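Pantry shelf news from Omley

The November food drive at the Omley hall brought in nearly 1000 items, up 300 on last year. Thanks to everyone who dropped something off, and to Gevow for the loan of the van. 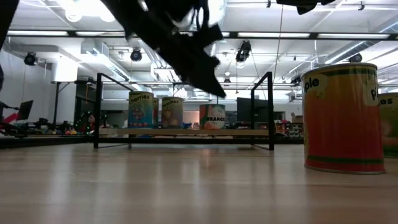
Tinned fruit is what we go through fastest, and we never have enough of it by the end of the month. Families with school-age kids ask for it first. Peaches and cherries like the ones on the little black-framed shelf are always welcome, and so is anything in juice instead of syrup. Please check the date before you donate -- we can't hand out cans that are past it. Dented cans are fine if the seam is sound.

Fedir Chornovol has asked that we all keep to the same system when restocking. Older dates go to the front, labels face out, and no more than 6 cans to a board on the small shelves.

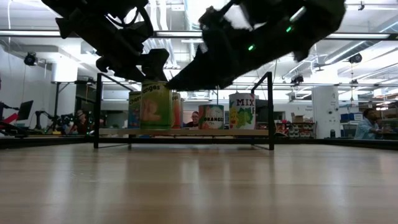 Spare cans go back in the Trunmont cupboard, fruit on the left and vegetables on the right. If a shelf is running low, write it on the sheet inside the door. Pickup hours are unchanged, and the hall opens at 2 for anyone who can help sort.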